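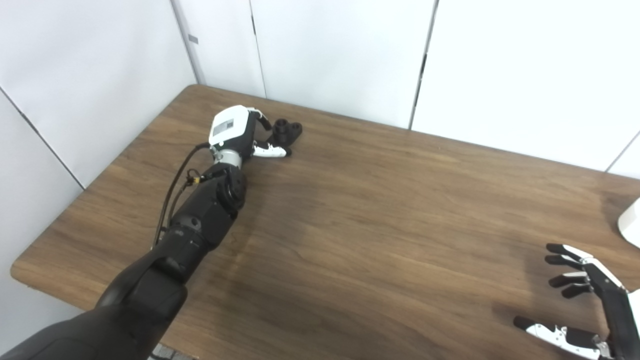 Posted by the author, reluctant owner of one table and far too many odds and ends
December 6, 2018

Everyone has a drawer. Mine is a table, and it went wrong some time after we moved to Tirley and I announced that a big plain tabletop would be good for us. I had plans. I would spread out maps on it. I would, God help me, learn to bind books.

What it did was collect things. The black plastic piece at the far side is typical of the breed: small, moulded, two raised round bits with a hole in the top of each, like a dumbbell that has given up on exercise. I don't know what it belongs to. I have held it against the curtain rail, the back of the washing machine and the shelf kit I bought from Plirkholm, which came with 94 parts and a leaflet that admitted to fewer. It fits none of them. It looks important, though, so it can't be thrown away, and I expect it to be left to somebody in my will.

I wrote to Lachance, who made the blinds, and they asked me for a part number. If I had a part number I wouldn't be writing to Lachance.

So December is the month of clearing the table. My system has been to pick up each thing, ask what it's for, and put it in one of two tins. One tin is for things I can name. The other is already full.
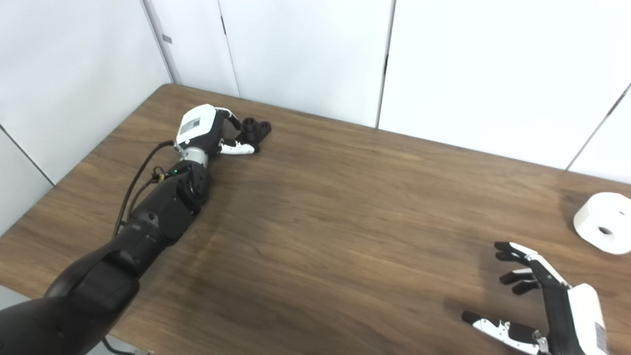

The table, with the white panelled wall behind it.

I'm fond of the wood, I'll say that. Medium brown, long streaks of grain, and it came from a closing-down sale in Dolwood for £157, delivery another £11 on top and worth every penny – the thing weighs as much as a cow. The panels behind it are plain and white with thin gaps between them, and I find myself looking at the gaps when I ought to be sorting. One of them seems darker than the others. This is what my evenings are like now.

The maps are still in their tube.

Recent posts
Shelves, a tragedy in 94 parts
What I learned from a wet weekend in Dolwood
The good scissors are missing again
Two tins and a biscuit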